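Zellari bringt Jahresprojekt für Kreuzstich auf Leinen heraus
Zwölf Motive, ein Garnpaket und ab Juni ein neuer Stickstoff in 36 Fäden
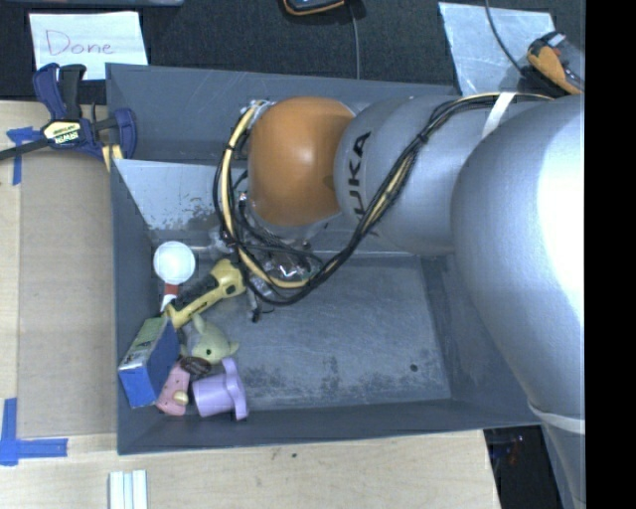 Der Handarbeitsverlag Zellari nimmt im Juni eine Stickreihe in zwölf Teilen ins Programm. Die Reihe heißt »Gesard« und stammt von der Entwerferin Sanne Wouters. Jeden Monat erscheint ein Motiv, das einzeln gerahmt oder mit den übrigen zu einem großen Bild zusammengesetzt werden kann. Die Anleitungen gibt es als gedrucktes Heft und als Datei zum Herunterladen.

Alle zwölf Motive zeigen Häuser eines erdachten Küstenorts mit dem Namen Fliltville: das Zollhaus, die Bäckerei, den Leuchtturm, eine Reihe Fischerkaten und weitere Gebäude. Jedes Einzelmotiv ist 80 Stiche breit und 80 Stiche hoch. Gestickt wird im Kreuzstich mit einem Faden über zwei Gewebefäden, die Konturen in Rückstich. Wer lieber auf Aida arbeitet, findet im Heft eine Umrechnungstabelle für die gängigen Zählungen.

Für die gesamte Reihe werden 44 Farben benötigt. Das Garnpaket stellt der Hersteller Lambrechts zusammen, der auch das Leinen liefert. Der Stoff liegt 180 Zentimeter breit und ist in den Tönen Kreide, Sand und Nebel erhältlich. Nebel wird erst im Herbst lieferbar sein, Vorbestellungen nimmt der Fachhandel bereits entgegen. Die Farbtabelle enthält neben den Nummern von Lambrechts einen freien Platz für eigene Garne.

»Viele Stickerinnen fangen große Bilder an und legen sie nach dem ersten Viertel weg«, sagt Sanne Wouters. »Ich kenne das von mir selbst. Ein Haus im Monat ist zu schaffen, und wenn man einmal zwei Monate aussetzt, holt man es im Winter nach.«

Wouters hat die Entwürfe zunächst auf Millimeterpapier gezeichnet und alle Motive selbst probegestickt. Danach arbeitete eine Gruppe von Leserinnen des Verlagsrundbriefs mit den vorläufigen Anleitungen. Nach ihren Rückmeldungen wurden die Symbole für drei nahe beieinanderliegende Blautöne geändert und die Zählhilfen am Rand fetter gedruckt. Das Motiv »Leuchtturm« bekam einen schmaleren Sockel.

Das Heft zum ersten Motiv, »Zollhaus«, trägt die Bestellnummer 506. Das Garnpaket ist getrennt erhältlich, ebenso ein Leinenzuschnitt für das Gesamtbild mit umlaufender Zugabe zum Spannen. Wer die ganze Reihe abonniert, erhält mit dem letzten Heft eine Rahmenanleitung und ein Alphabet für Initialen und Jahreszahl.

Händler können Musterhefte und ein Farbblatt beim Vertrieb von Zellari anfordern. Gestickte Modelle werden auf Anfrage für die Schaufenstergestaltung verliehen.

Pressekontakt: Zellari, Abteilung Presse und Handel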